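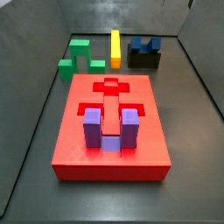

Adisell Adds Two Cold Lentil Salads to Its Prepared Foods Line

WAMANGATE, 3/31/26 - Adisell, a maker of chilled soups and salads, today announced two new lentil salads for grocery deli cases. Both are made at the company's Hamdan Street kitchen in Wamangate and are sold under its Trundidar label.

The first salad is green lentils with cucumber, parsley and lemon. The second is black lentils with roasted carrot, toasted cumin seed and red onion. Both are vegan and are made without added sugar.

The lentils are cooked until just tender, drained, and dressed while still warm so they take up the lemon and oil. Herbs go in after the salad has cooled. The carrots are roasted separately and folded in last. 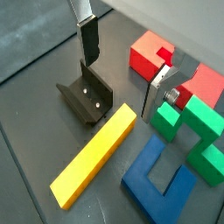 Sizes and storage

Each salad comes in a 400-gram tub for home use. A larger catering tray is available to delis and cafeterias by advance order. Tubs should be kept refrigerated and eaten within 5 days of opening. The salads are not suitable for freezing, as the cucumber and carrot turn soft.

Both can be served straight from the refrigerator. The black lentil salad can also be warmed in a skillet over low heat and served with rice or flatbread. Adisell suggests adding a spoonful of plain yogurt to the green lentil salad when it is served alongside soup.

Recipe cards for both dishes will be placed next to the deli case in participating stores. The cards give a home version of each dressing and a list of vegetables that can be swapped in by season.

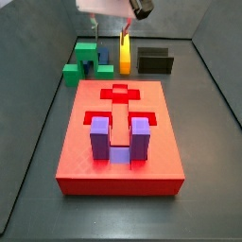 Where to buy

The salads go on sale this week at 158 stores that already carry Trundidar soups. Adisell plans to add more stores in August, along with a chickpea salad that is still being tested. Retailers that want samples or tray prices can ask their regular Adisell sales representative.

About Adisell

Adisell makes chilled soups, salads and dips for grocery stores and cafeterias. The company is based in Wamangate.

###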